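Predicting Home Advantage in a Two-Tier Amateur Football League

Project report, second-year module in Sports Data Analysis
Group members: Tyson Melnyk, Ginette Lévesque, Brock Bouchard
Supervisor: Martti Halonen

Summary

This report examines whether the size of the home crowd has a measurable effect on match results in the Triltholm District League. The data set holds 2922 matches from 11 completed seasons. We compared the share of points taken by home sides under different crowd sizes, fitted two simple models and tested them on the final season. Home sides did better than away sides in every season. Crowd size explained part of the difference, but its effect became small once travel distance and pitch surface were added. The results for derby matches remain unclear.

1. Background

Home advantage is one of the oldest observed patterns in team sport. The usual explanations are crowd noise, travel fatigue, familiarity with the ground and the behaviour of referees. Most published work deals with professional leagues, where crowds are large and travel is well organised. Amateur leagues differ on both points. Many matches are watched only by relatives and substitutes, and away players often drive themselves straight from work.

The Triltholm District League has two divisions. Clubs play each other at home and away, and the bottom two in the first division are replaced by the top two in the second. The league was chosen because its match cards record attendance, kick-off time and surface as well as the score. The cards were kept on paper until the fourth season in our data and in a spreadsheet after that.

The question was put to us by Shirley Vachon, the league's fixtures secretary, who wanted to know whether evening matches should be moved to the weekend if a club expected a larger crowd.

2. Data

2.1 Sources

Scores and attendances were copied from the match cards. Travel distance was measured by road between the two grounds. Where a club changed ground during a season, each match was given the distance for the ground used on that date.

The paper cards were typed in by two members of the group working separately. The two versions were then compared and any mismatch was checked against the card. Most mismatches were in the attendance column, where a handwritten 1 and 7 are hard to tell apart.
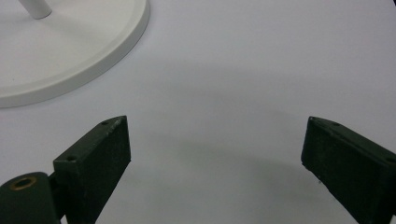 Attendance figures on the cards are estimates made by the home club. Several clubs always wrote multiples of ten. Després wrote the same figure for every home match in one season, and those matches were left out of the crowd analysis but kept in the overall totals.

2.2 Exclusions

Matches decided without play, through withdrawal or failure to raise a team, were removed before the total given above was reached. A further 69 matches had no attendance recorded and were used only in Section 4.1. Cup ties and pre-season friendlies were never part of the data.

2.3 Crowd groups

Crowds were placed in four groups: very small, small, medium and large. The limits were set so that each group held a similar number of matches. The large group is wide, and it includes a few promotion deciders at Utden with crowds of up to 1000. These are unusual matches for reasons other than attendance, and the models were run with and without them.
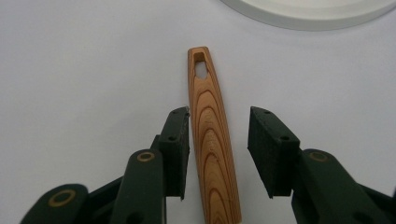
3. Method

3.1 Measure of home advantage

The measure used throughout is the share of all points won by home sides. Three points are given for a win and one for a draw, so the number of points available changes with the number of draws. A share of one half would mean no advantage. Goal difference was considered as a second measure, but it is strongly affected by a small number of very one-sided matches in the lower division.

3.2 Team strength

A strong club tends to draw a larger crowd and also tends to win. If this is ignored, the crowd appears to cause the wins. Each team was therefore given a rating, updated after every match according to the result and the rating of the opponent. All teams began the first season on an equal rating. Promoted and relegated teams kept theirs. New clubs were given the mean rating of the division they joined.

The update size was chosen by trying several values on the first half of the data and keeping the one with the lowest prediction error. The ratings were then fixed and not adjusted again.

3.3 Models

Model A predicts the chance of a home win from the rating difference and the crowd group. Model B adds travel distance, surface (grass or artificial) and kick-off period (afternoon or evening). Both are logistic models. Draws were counted as not being home wins. An ordered model with three outcomes would suit the data better, but we did not have time to check one properly.

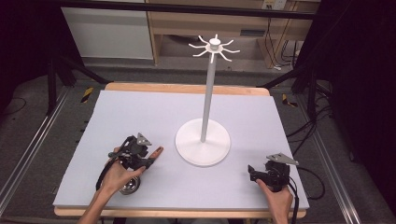
Figure 1. Bench arrangement, white stand on foam board.

The last season was held back from fitting and used only for testing. Brock Bouchard carried out the fitting and Ginette Lévesque wrote a separate version of the code to check the output. The two agreed after an error in the handling of postponed matches was put right. The first version had ordered those matches by their planned date, which meant that some ratings were updated too early.

4. Results

4.1 Overall

Home sides took more than half of the points in every season and in both divisions. The advantage was slightly larger in the second division. There was no clear trend over time. The lowest value came in a season when several clubs shared the artificial pitch at Vernuvia while their own grounds were under repair, and many home sides were in effect playing on neutral ground.

4.2 Crowd size

Before any correction, home sides did best in front of large crowds and worst in front of very small ones. After correction for team strength the order was the same, but the gap between the top and bottom groups was less than half as wide. The small and medium groups could not be separated. Removing the promotion deciders made no important difference.

4.3 Travel, surface and kick-off

In Model B the strongest predictor after team rating was travel distance. Away sides with a long journey did worse, and the effect was greater for evening matches. Wednesday fixtures showed the largest home advantage of any part of the week. Late arrival is a likely reason: a number of cards from these matches carry notes of a delayed kick-off or of an away side starting with fewer than its full number of players.

Teams used to grass did worse away from home on an artificial surface. The opposite case was too rare to test.
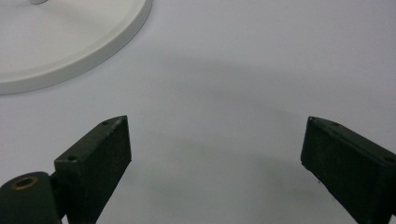
Figure 2. Work surface, viewed from above.

4.4 Test season

Model B predicted the held-back season slightly better than Model A, and both did better than always choosing the home side. Neither did well on matches between teams with similar ratings. Errors were also high in February, when many matches were moved at short notice and squads were short of players.

5. Discussion

The crowd effect in Model A is partly a travel effect. Clubs on the edge of the district have smaller home crowds on weekday evenings, but their visitors also travel furthest, and the two influences pull in opposite directions. Any advice based on attendance alone would be unsafe.

On the question from the league, moving an evening match to the weekend would probably reduce the home advantage even if the crowd grew, provided the away side had a long journey. For short journeys we found no effect worth planning around.

Derby matches were looked at separately but gave no firm result. The clubs in these pairs are close together, so travel is almost nil, and crowds include a high share of away supporters. The match cards do not divide the attendance between the two sides.

There are three main limits. Attendance is estimated by an interested party. Referee identity was not available to us, so referee behaviour could not be tested. Player availability is also missing, and Martti Halonen pointed out at the interim review that it may account for much of what we have put down to travel.

6. Further work

The ordered model should be fitted first, as the data are already in a suitable form. Team sheets exist for the last few seasons and could be used to count regular starters missing from each away side. Tyson Melnyk has begun typing in the sheets for the first division. The league has agreed in principle to add a column for away supporters to the match card, and clubs will be asked to write down the method used for the attendance figure.

Appendix: division of work

Data entry: Melnyk, Lévesque
Road distances: Melnyk
Ratings and models: Bouchard
Code check: Lévesque
Report text: all members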